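Re: [cell-builders] Gripper lost its grip width after e-stop

Trygve Forsberg wrote:
> We had the same thing back in September on the Kassa cell. After an
> e-stop the gripper came back up thinking it was fully open when it was
> still halfway closed. Everything downstream was off. Did you ever find
> out if yours was the gripper or the controller? And did you lose any
> boards?

Hi Trygve, hi all,

Sorry for the slow answer, I wanted to be sure before I wrote anything. It was the controller, or more exactly our own restart script running on it (my script, so go ahead and laugh). After an e-stop it reloaded the last saved finger position instead of asking the gripper for the real one. So the Trunum job would start up again, tell the fingers to open 6 mm, and they'd open 6 mm from a number that was already wrong. We dropped a processor onto the socket pins that way. One dead board, and a very quiet afternoon.

I went back through 3,000 cycles of logs and found 13 restarts with the bad value. Most of them did no harm because the arm happened to be holding nothing. Nice luck, but I don't want to live on it!

What we do now: no motion at all until the gripper has been asked for its position and the answer matches the saved one. If they don't match, the cell stops and a person has to clear it. Lillik also wanted the force limit turned down on the last bit of travel, and I think she's right – it costs us a little time per cycle and I've stopped arguing.

Pictures from the cell: 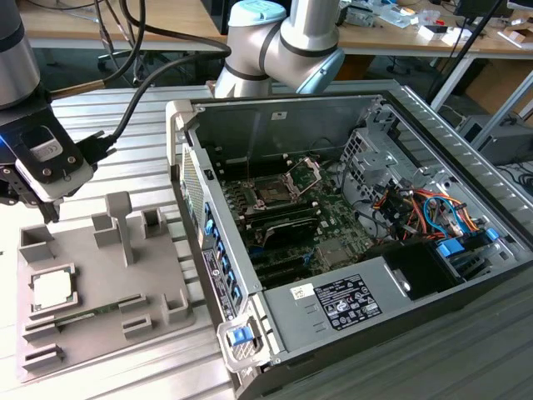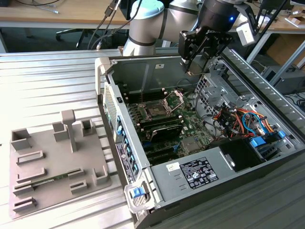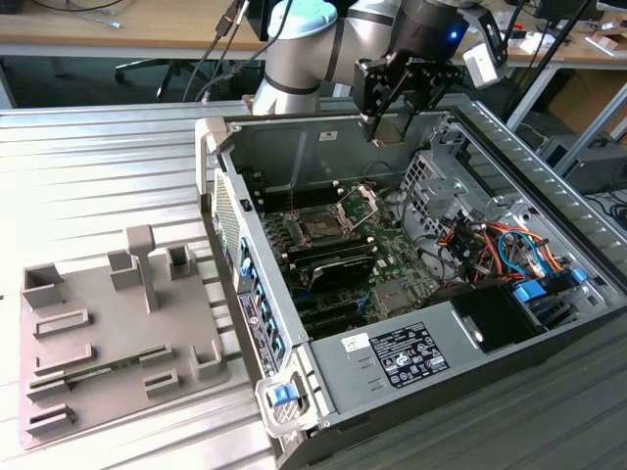
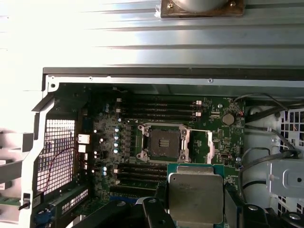

The restart check only covers the fingers, and that's the part I'm still not happy with. If the arm stops while it's over the case, someone has to jog it out by hand, and the first move has to be straight up. You can see in the last one how near the held processor is to the open socket, with the lever standing right beside it and memory slots on both sides. Go sideways first and you're going to hit something. I put an "up first" button on the pendant, but it doesn't stop anybody from using the normal jog keys. Has anyone locked those out after a stop? I tried it on line 265 of the script and managed to lock out the up button too, so clearly I need a better idea. I can send the script to anyone who wants it, the Tramier version is nearly the same.

3 comments

kettle_jo
We had this exact fault and blamed the cable for a month. Checking our restart code tonight, thanks!

M. Dray
Don't lock the jog keys, just cap the speed until the arm is above a set height. Worked fine for us.

pinout
Please do post the script. Does the position check still work if the gripper lost power too?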